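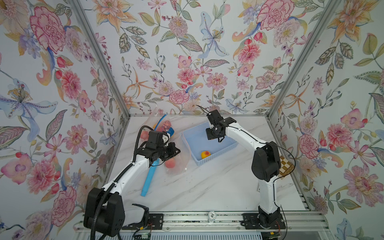
Two-arm cell with the bag and basket setup, September

Hi Nobuhle — here's where we are on the gripper comparison. Both arms are bolted to the rail now, and I've been trying the Talo fingers against the Carretero ones on the fruit bagging task. We planned 200 runs per finger set. Talo is done, and Carretero is 16 short because I had to reprint a mount.

My early take is that picking up fruit is the easy part. Bags are the headache! Thin film slides off the wide fingertips, and the narrow ones grab it but sometimes take both layers at once.

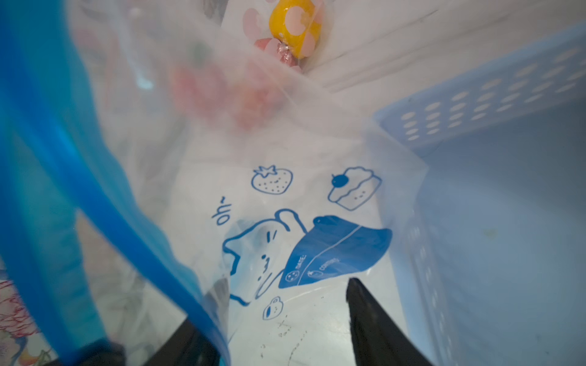 So I've started looking harder at the wrist camera feed, mostly to find the edge of the opening before the fingers close. The Rusum controller keeps up fine, though I'd like a bit less lag (I know, I always say that).

Next month I'll finish the Carretero runs and then try softer pads. I'd need $700 of the parts money for those — could you okay it before I order?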